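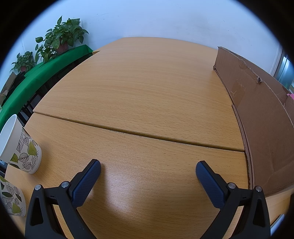

The hand-held gripper over the table at Zeltberg, with both fingers open.

"Wipe the pads before you do anything else," says the technician who looks after the hand-held grippers at Zeltberg. "Before the coffee, before the post. Everyone wants to talk about the software and I want to talk about the pads!"

The unit we spent the morning on is called Tam. It has two black fingers on linked arms, each with a blue textured pad at the tip, and silver pins at the joints. Those pins are where most of the looking-after happens. "You open it, you close it, and you listen," the technician says. "A healthy one is nearly silent. If there's a click, I go round the pins one at a time with a finger on each until I feel which it is. Lovely job. I could do it all day."

The routine takes 15 minutes when nothing is wrong. Pads first, with a damp lint-free cloth and no solvent at all, then a dry brush into the gaps between the inner and outer arms, where cardboard dust likes to settle. After that comes a slow check that both fingers travel the same distance. The notebook for Tam has 294 entries going back to the first week, most of them a single word: "fine".

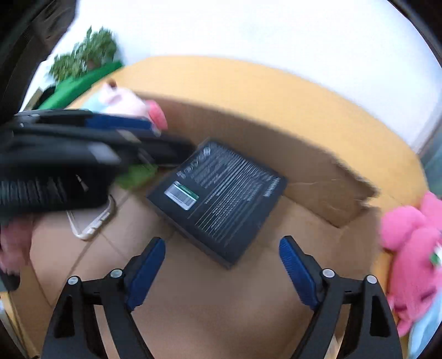 The interesting entries are the other ones. In June the left finger began to lag a hair behind the right, and for two days the suspicion fell on the spring. "I had the whole thing in bits on a tea towel," the technician says, laughing. "Spring was perfect. It was one pin, done up a touch too tight, by me, the week before. It's in the book in capital letters."

Since then the pins are tightened until they stop wobbling and then backed off very slightly, and the fingers are opened and closed 80 times by hand before anybody signs for the tool. It sounds dull, but I had a go and it's oddly satisfying. You can feel the linkage loosen up as you go, and by the end I was listening for clicks as keenly as anyone.

The pads have their own rules. They are swapped after around 300 hours, or sooner if the texture goes smooth, and always as a pair. "One new and one old is horrible," I was told. "Things twist as you lift them. Soft things forgive you, but a box with a shiny face will swing straight round." New ones come from Futwood in flat packets and get pressed on with the thumb, middle first, then outwards to the corners.

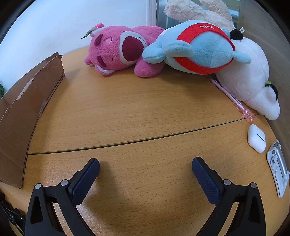
Changing both pads every time is wasteful, according to Prirkerley, where they turn a half-worn pad upside down and get another month out of it. I passed this on and got a long, thoughtful noise in return.

"Upside down," the technician said eventually. "I've never tried that. The wear is nearly all at the top edge, so it might work. I've got an old pair in the drawer, we could put them on now if you're not in a hurry?"

I wasn't, and we did. The old pads went on the other way up, the fingers were opened and closed another 80 times, and the notebook got entry 295.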